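How to Pick Up Enough of the Language Before a Trip (Without Giving Up Your Evenings)

Every spring I get the same letter, more or less, from readers who have booked a trip somewhere they've never been and have suddenly realized they can't say good morning there. The tickets are paid for, the guidebook is on the nightstand, and the panic is setting in. So I thought I'd finally write down the way I do it, which is slow and a bit homely but has carried me through a good many bakeries, bus stations and pharmacies.

I should say first that I'm no linguist. I grew up in Clesdale, where the most foreign thing on offer was the Danish at the diner, and I didn't learn a word of anything until I was well past thirty. If I can do this, you certainly can!

Step 1. Start with the sounds

Give the first week to listening and nothing else. Find a radio station from the country you're visiting and let it run while you cook or fold the wash. You won't understand it, and you aren't meant to. You're letting your ear get used to where the words rise and fall, and after a few days you'll begin to hear where one word stops and the next one starts (this is a lovely moment, and I still get a little thrill from it every time).

If the language uses a different alphabet, get yourself a chart now and copy out a few letters each day by hand. Say each one out loud as you write it. Seven letters a day is plenty.

Step 2. Make your list of 200

Two hundred words sounds like a lot, but I've never needed more for a two-week visit. I write mine on index cards, the foreign word on one side and a little drawing on the other if I can manage one. My drawings are terrible. My "chicken" has been taken for a teapot by everyone in my family.

Divide the cards up like this:

80 words for food, drink and the table
Numbers up to a hundred, then a thousand
Days, times, and words like "before," "after" and "closed"
Family words, which people will ask you about far more than you expect
Left, right, straight on, upstairs, downstairs
Please, thank you, excuse me, and the local way of saying "how beautiful"

Whatever room is left over goes to your own interests. If you knit, learn "wool." If you fish, learn the fish.

Step 3. Learn whole sentences by heart

Choose a dozen sentences and learn them like song lyrics, without picking the grammar apart. "Could you write that down for me?" is the most useful one I know in any language. "What do you recommend?" comes a close second, and it has brought me some of the best meals of my life, along with one bowl of tripe.

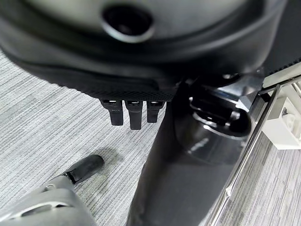

Speaking practice is where most people stall, and I understand why, it feels silly to chat with the refrigerator. I do it anyway, every morning with my coffee, and I narrate whatever I'm doing. After a while you run out of coffee cups and spoons, so go looking for odder things to talk about. A big black padded thing with a round hole in it is a fine test of a beginner: can you say black, soft, round, hole, under? Never mind if you don't know the proper name for it. Talking your way around a missing word is a skill you'll use every day of your trip, and I once bought a bicycle pump in Gramton's one foreign-language bookshop café by way of "air," "wheel" and a great deal of arm waving.

Step 4. Find a person

A conversation partner makes all the difference, even for half an hour a week. Try the library bulletin board first, then the nearest college. Mine was a Thursday evening table at the library, where the rule was no English until the cookies came out. Offer something in return, like help with English letters or a ride home.

Step 5. Learn the manners along with the words

In some places you greet the whole shop when you walk in. In others you refuse the tea once or twice before you accept it, and taking it straight away seems a bit grabby. Ask your partner about these things, and ask which form of "you" to use with older people. When in doubt, take the more formal one. A stranger will forgive you for being too polite.

Step 6. Keep going once you're there

Carry a small notebook and write down one new word from every sign or menu you stop to read. In the evening, say them over before you go to sleep. If a shopkeeper answers you in English, smile and carry on in your own wobbly version. Most people will come along with you, and if there's a line behind you, just try again at the next place.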